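Collecting teleoperated demonstrations in a simulated room

Part 3 of the Runden setup notes. Last updated December 2021.

By the end of this page you should have a folder of recorded episodes that the training script can read without complaint. You need a working Runden install (part 1) and a pair of hand controllers that are already calibrated (part 2). If the arms drift when you let go of the controllers, go back to part 2 and redo the zeroing step. Drift that looks small on screen ends up in every episode you record.

1. Pick a room and fix the seed

Open the room list and load a bedroom or office layout from the Galindo set. The set has 63 rooms. Wall colors, floor textures and pictures are drawn at random when a room loads, so write down the seed before you do anything else. The recorder saves it too, but only if the episode closes properly.

Don't reject a room because the colors are ugly or the textures don't match. A policy trained only on tidy rooms with white walls does badly elsewhere.

2. Check the cameras

Start the viewer and look through each camera in turn. The wrist camera should show both fingers along with a good part of the floor past them. If one finger fills most of the view, the mount offset is wrong. Set it back to the default in the robot file and reload.

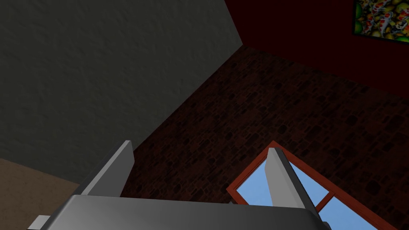 Wrist view with the fingers open and nothing held.

Open and close the gripper a few times while watching this view. The fingers should move together. If one lags, lower the physics step before you record. You can't repair it afterward.

Next, check that every camera is writing at the same rate. Type "status" in the recorder window and compare the numbers. A camera that falls behind will still save frames, but they won't line up with the joint readings.

3. Write the task line

Each episode carries one line of text that says what the robot is supposed to do. Keep it short and name the object and the destination: "put the bulb on the bed," "move the laptop to the left end of the desk." Leave out words like "carefully" or "quickly." Write the line before you start and don't change it halfway through. If you end up doing something else, throw the episode out and begin again.

4. Set the start pose

Drive the base up to the work area and stop with both arms clear of the furniture. Open both grippers. Then nudge the base a little to one side, and use a different nudge for each episode. Our first batch at Kisindale all started from the same spot, and the policy we got from it failed as soon as the robot was parked a hand's width away. 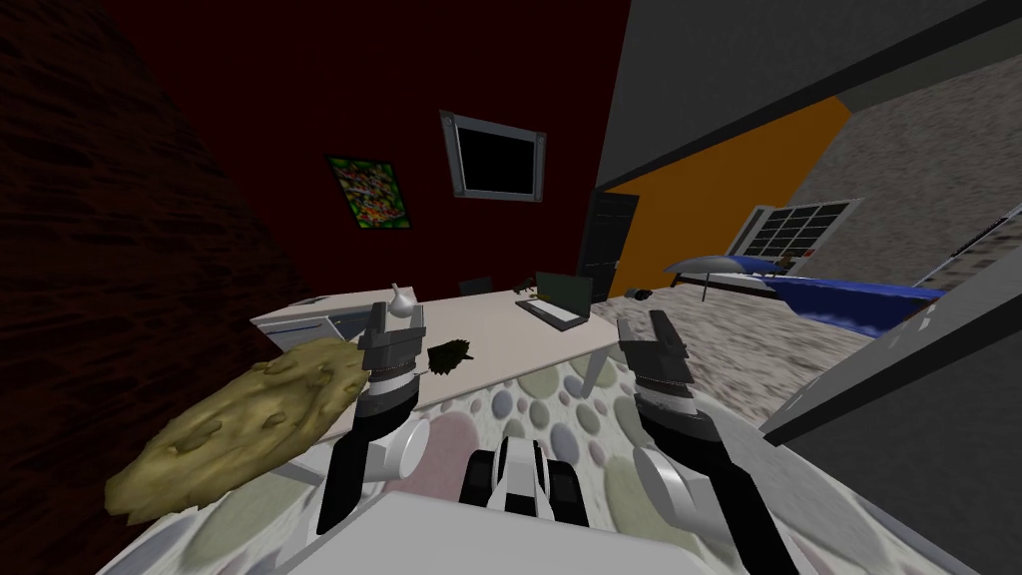 Before you press record, take a few seconds to plan which arm will do the job. Use the arm on the same side as the object unless the task calls for both. Switching arms in the middle of a reach is hard to learn from, and the episodes run long. The idle arm should stay where it is. Put that controller down if you have to.

5. Record

Press the left trigger to start. Wait one second, then move. Go at a steady pace and don't stop to think in the middle. Approach the object, close, lift, carry, lower, open, back off. Wait another second and press the trigger again to end.

If you miss a grasp and recover within 2 tries, keep the episode and mark it "retry." These are useful. If it takes more than that, delete it.

Take a break every half hour. Tired operators overshoot, and it shows up in the data.

6. Review

Play each episode back at double speed. Delete it if:

- an object passes through another object
- the gripper closes on nothing and the object moves anyway
- the task line doesn't match what was done
- any camera has a gap

Run "check_episodes" on the folder when you finish. It prints a list of files with missing fields. Fix the task lines by hand and drop the rest.

How many do you need?

For a single pick-and-place task, the Wenside policy began to work for us at nine rooms with a mix of start poses. Our full set now holds 1606 episodes across all tasks. Adding rooms helped more than adding repeats in the same room, so change rooms often, even though loading takes a while.

Part 4 covers converting the folder and starting a training run.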